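Home Forums Workshop Builds Members Log in
Reading time: 2 min

Hand-held gripper, second attempt - pads and finger spacing
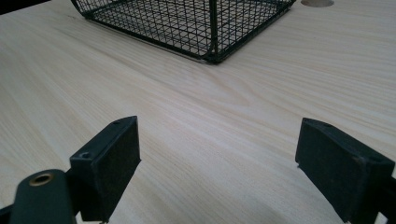
Fingers wide open, basket waiting its turn.

wilis_bench
Mark two of the hand-held gripper. The fingers are black blocks with dark pads on the inner faces, and I've put a brass-coloured bushing in the arm because mark one wore its hole into an egg back in February. The plan is to pick up the wire basket by its rim. The plan has been to pick up the wire basket by its rim for 222 evenings.

Opinions wanted on the pads. I can go softer, or glue on something with ridges.

castellanos
Softer. Thin wire against a flat pad is a line contact, so you want the wire to sink in a bit. Mine are cut from an old mouse mat and they outlived the mouse.

gevusthorpe_shed
Disagree. Soft pads let the basket swing like a pub sign. Cut one shallow groove across each face and let the rim sit in it.

castellanos
And then it picks up baskets and nothing else for the rest of its life.

gevusthorpe_shed
He has been trying to pick up one basket for 222 evenings. I think we can let him specialise.

hurnico
Could you grab it by the corner post? Thicker than the mesh and it's vertical, so you come in level and squeeze. No groove, no mouse mat.

wilis_bench
Tried that on mark one. It held, then the whole basket turned round the post and looked at me.

Yasuo Minami
Your load is hanging off to one side, so of course it turns. Two posts or the middle of a rim, take your pick. Also check the screws in the finger blocks before you blame the pads. I spent a month on rubber compounds and had a loose screw.

hurnico
We've all said so for years, Yasuo.

wilis_bench
Screws checked. One took a quarter turn, which I am not discussing. I'll do a groove on one finger and leave the other flat.

gevusthorpe_shed
That's the worst of both.

castellanos
For once I'm with the shed.

wilis_bench
Already cut it. Will post when the glue's gone off on the new pad - if it drops the basket I'll say it was the table.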